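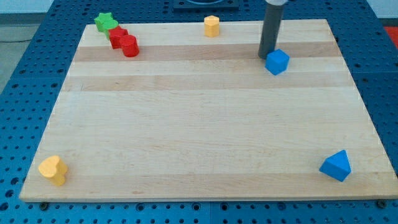
WORKSHOP NOTES / Boards, blocks, finish

Sunday, after lunch

Board is on the blue perforated table, blocks are on the board, and I have run out of excuses for not writing this up. Wahyudi says that if it isn't in the notebook it didn't happen, which would be a relief in the case of the first glue-up.

Status of the board. Maple strips, edge-joined, flattened twice. It was supposed to be an even pale blond all the way across. It has darker tan bands in it, and the two in the upper half are the ones you see first. I laid the strips out dry on Friday night under the bad tube over the bench and they all looked the same color, which under that tube so does everything, including my hands. By daylight, stripes. Relu's position is that stripes are a feature and that people pay extra for them. My position is that he was not the one who told the customer "very uniform."

Decision: leave it. Ripping out two bands means two more glue lines, and I'd only find the next darkest strip and start hating that one.

Edges came out clean. New blade. I take back most of what I said about the price of the blade.

Flatness: sits flat on the table with no rock that I can feel. Tried it turned end for end, same. Will check again after the heat has been off overnight, as the last one was also flat until it had a night to think about it.

Blocks

Laid out what I had of the Grisow set to see the colors against the wood. Green star, green cylinder, red heart, red cylinder, yellow hexagon, yellow heart, blue cube, blue triangle. The first four ended up bunched in a slanting line near one corner, and the hexagon is off on its own near the back looking like it wasn't invited. No method to it, I just put them down.

Notes by color:

Green. Fine. The top of the cylinder reads lighter than the star. Same can, same day, so it's either the end grain or the number of coats, and I didn't write down the number of coats. (See Wahyudi, above.)

Red. The heart is the problem child. From straight on it's a heart. From anywhere else it could be a square somebody leaned on. The cleft needs to go deeper, by how much I don't know yet. Relu wants to recut it with the smaller bit. I want to sand the cleft by hand and see. We will probably do both and ruin one each. The red cylinder has come up glossy, glossier than I'd like, and the top edge has gone a little round from sanding. A round edge is good for small fingers and bad for stacking. Nothing in the order says anything about stacking. Nothing in the order says much at all.

Yellow. Best of the lot. Corners crisp, stands up straight. It picks up more orange on some sides than others depending on where the light is, so don't anybody go mixing a correction until you've turned it around once.

Blue. Bright. Against the blue table it does nothing for me, against the maple it looks terrific, so I'm glad we're selling a board with it.

Overall the colors carry well on the pale wood, stripes and all. I'd been leaning toward toning the board down with the Losent oil and I'm now against it. The oil would warm everything up and the tan bands would go darker faster than the rest. Test offcut from the other week says so: after two coats the bands looked like they'd been drawn on. Trarance wax only, thin, and buff it before it has a chance to get sticky in the joints.

Finish schedule, as it stands:

Board: sand to final grit, wipe down, wait for it to fuzz up, sand again, swear, wax. 17 hours minimum before anybody puts anything on it. The tin says less. The tin has never been in this building in the damp.

Blocks: second coat on the greens, leave the yellow and the blue alone, red cylinder knocked back with a fine pad. Heart pending (see argument).

Hanging things to dry on the perforated table is out. I know the holes look like they were put there for exactly this. Paint on the pins, pins in the holes, and then seven of them wouldn't come out. I got them out. It took the afternoon and one good pair of pliers.

Money, since Relu asked: the Văduva people want a price on 18 sets, board included. At the rate the first one has gone we would be paying them. Most of the time went into the board, and most of the board time was flattening, and most of the flattening was me not clamping the ends properly. A caul on each end next time, waxed so we don't glue the caul on. I'm writing that last bit down on purpose.

They also mentioned a figure of 3000 if the first batch goes well. Wahyudi asked 3000 what, and they said they'd get back to us.

To do

Deeper cleft on the heart. Cut two, label them this time.
Second green coat, and write down that it's the second.
Knock back the red gloss.
Check board for rock in the morning before anyone leans on it.
Make cauls.
Replace tube over the bench, or at least stop choosing wood under it.
Ask customer if the blocks have to stack.
Return Relu's pliers. Tell Relu about the pliers.

Later. Wahyudi came by, picked up the heart, turned it over and said "nice apple." Going with the deeper cleft.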